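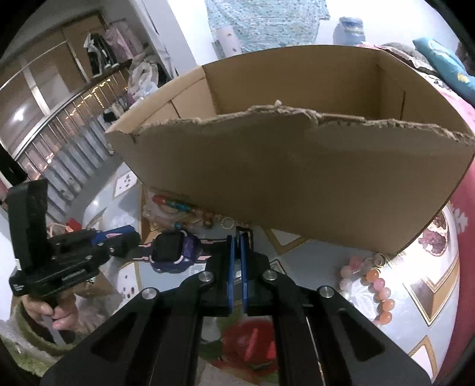 Supply Costs and Operating Margins at a Small Community Hospital

Raghavendra Iyengar
Health Services Management, Term Project Report
September 15, 2023

1. Background

Brennan Community Hospital is a general hospital with 34 staffed beds. It has run at a loss for 2 years in a row. Most reports on small hospitals look at labor costs and payer mix. My project looked at a smaller piece of the budget, the medical and office supplies that are bought, stored and sometimes thrown away before anyone uses them.

The question was whether changes in ordering could lower supply spending without any change in patient care.

2. Data and method

The purchasing office gave me an export of 3708 order lines from its Munent inventory system. Each line had an item code, a unit price, a quantity and the department that placed the order. I removed canceled orders and returns, then grouped the rest by department and supplier. In July I also spent time in the storeroom and talked with two supply clerks and the evening nurse manager.

The item codes were a problem. Gloves of the same size and type were entered under several codes, depending on which department ordered them. I matched these by hand, and there may be errors left.

3. Findings

The largest supplier was Virkov, followed by Nuletti. Virkov charges a handling fee on any order under $600. Many departments placed small orders of their own and paid the fee each time, often in the same week as the department next door. The emergency department did this most, mainly for dressings and tubing.
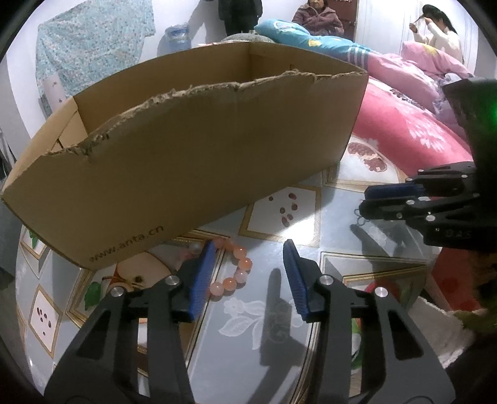 Storage was the second issue. The Munent system records stock when it arrives but not when it moves to a unit, so the clerks go by what they see on the shelf. Cartons get reused for other items, and the printing on the outside says nothing certain about the contents – a box marked www.anta.cn tells a clerk no more than a blank one. The clerks said they would like one plain label with the item code and expiration date on every carton.

4. Recommendations

Departments should send non-urgent orders to purchasing once a week, to be combined by supplier. Duplicate item codes should be merged before the next contract with Virkov is signed. Unit transfers should be entered in Munent on the day they happen.

5. Limits

I did not have access to pharmacy or surgical implant orders – both are bought under separate contracts.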